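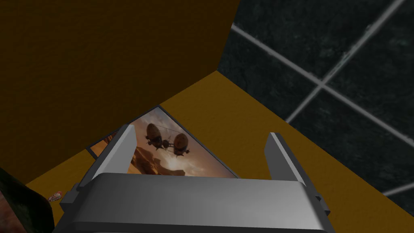
Why do grasp planners that score well in simulation need so much hand tuning later? Mostly the score rewards the wrong thing.

Home | Opinion | Tools | Archive
April, by the Kallus desk

We ran Grerkis, our planner, through 3,000 simulated grasps last month. It counted any closed grip as a win. I think that is a bad habit. 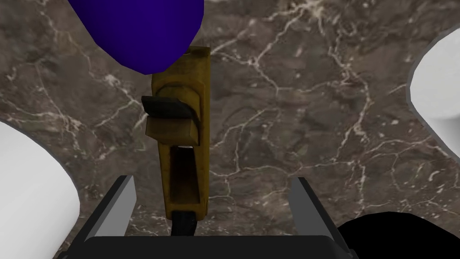 A grip that closes can still be a poor one. We replayed the logs and found 141 wins where the planner had picked a pose with no clear way to lift. The score never checked. Adding a lift test took an afternoon and made every run slower, and I would still turn it on by default.

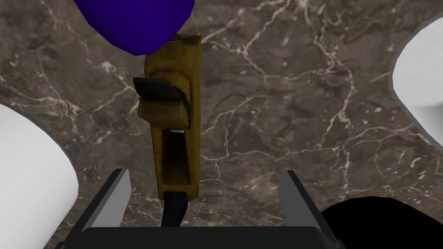 Keep the failures

Most teams throw out failed runs to save disk space. Rustunlow, our log viewer, now keeps the last 1,000 with the wrist view and the planned path side by side. Reading them is dull work. It has fixed more bugs for us than any new model. 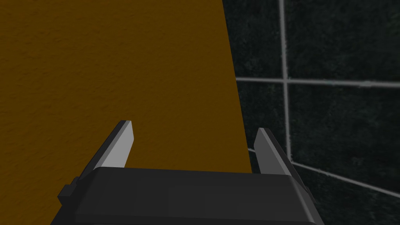 Simulated wrist view, gripper open.

I would take a lower score that I can explain.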